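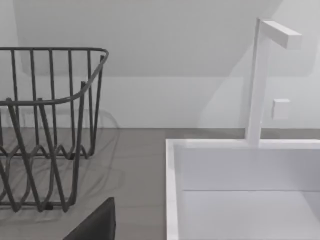 Ragnarsson Application Support
Technical writer, Memau kitchen handling cell

Section 5: Working at the sink and dish rack

5.1 Scope

This section covers the rules for running the Memau arm at a counter with a sink and a wire dish rack. It applies to simulated counters and to the physical counter at the Monevville test kitchen. Read Section 2 (Emergency stop) and Section 4 (Homing) first. The rules apply to anyone who starts a task, changes a task file, or stands inside the marked floor area while the arm has power.

Run every new or changed task in simulation before you run it on hardware. A task that has passed only in simulation carries the status SIM. Do not change the status to FLOOR until you have finished the steps in 5.5.

5.2 Terms used in this section

Keep-out volume: a space that no part of the arm, gripper or held item may enter.

Slow zone: a space the arm may enter only at the reduced speed set in the Jumia task editor.

Hold point: a place in the task where the arm stops and waits for the operator to press Continue.

5.3 Setting up the counter model

The model has to match the counter before any path is planned. Wire racks need more care than solid objects. A gray rack with thin rounded rods, on a light gray counter, gives a depth sensor very little to work with, and the gaps between the rods can be read as free space.

1. Open the task in Jumia and select Counter > Fixed objects.

2. Add the dish rack as a fixed object. Use the full wire model for grasp planning and the solid box model for collision checking. Both must be loaded.

3. Check that the box model covers the top rim, the lower rim and the wavy plate supports near the bottom. The legs must also be inside the box.

4. Add the sink. Enter the back rim and side rims as separate edges. Enter the basin floor as its own surface, below counter height.

5. Add the faucet as two keep-out volumes, one for the upright column and one for the spout. A single box around both closes off space under the spout that the arm may need.

6. Add the control lever as a third keep-out volume. On a faucet with a side-mounted lever, the lever sits beside the column at mid-height and is easy to miss when you look at the model from the rack side.

7. Set the margin on all keep-out volumes to 25 mm.

8. Save the model under a new revision number. Do not overwrite an earlier revision.

Note: White fixtures against a pale wall may be hard to pick out in the operator view. Turn on Show volumes while checking steps 5 and 6. Raising the brightness of the view does not help.

5.4 Rules for motion

1. Start and end each task with the gripper above the open counter between the rack and the sink. This area must be kept clear. Do not use it to stage cups, cloths or tools.

2. Approach the rack from above. Sideways entry through the wires is not allowed, with or without a held item.

3. Set the whole rack as a slow zone.

4. When lifting a plate out of the plate supports, raise it straight up until its lower edge is above the top rim. Rotate the wrist only after that point.

5. When moving from the rack to the sink, cross the open counter first and then pass over the near rim. Do not plan a path behind the faucet column.

6. Put a hold point before any move that takes the gripper below the sink rim.

7. Limit time below the rim to 900 seconds in one task. If the task needs longer, split it.

CAUTION: Do not rest the gripper on the rack or on the sink rim during a pause. If power is lost, the arm may settle and bend the wires or chip the rim.

CAUTION: The standard gripper is not sealed. Keep the water supply to the sink shut off at the valve during all hardware runs unless the sealed gripper is fitted and entered in the log.

5.5 Moving a task from SIM to FLOOR

1. Run the task in simulation with the final counter model. Any contact with a keep-out volume is a failure, including contact that does not stop the task.

2. Repeat the run with the rack shifted 5 mm toward the sink, then with the rack shifted 5 mm away from it. Both runs must pass.

3. On the physical counter, measure the rack position from the sink edge and compare it with the model. Correct the model if they differ. Do not push the rack to fit the model once it has been clamped.

4. Run the task on hardware with no item in the gripper. Two people must be present, one at the panel and one at the emergency stop.

5. Run the task with a plastic test plate.

6. Record the model revision, the task revision and the gripper type in the log. Change the status to FLOOR.

Note: A change of rack, faucet or gripper returns the task to SIM. A change of plate size does so only if the new plate is larger than the one used in step 5.

5.6 After a contact stop

1. Leave the arm where it stopped. Do not press Home. The homing path does not check for wires caught between the fingers.

2. Press the emergency stop and confirm that the panel shows Drives off.

3. Look at the gripper from the side and from above. If a rod is between the fingers, open the fingers using the manual release.

4. Restore power and jog the arm straight up at the lowest speed.

5. Check the rack for bent rods. Replace a bent rack. A rack bent back by hand no longer matches the wire model.

6. Enter the stop in the log before restarting, and return the task to SIM.

For stops with no visible contact, see Section 9, Sensor faults.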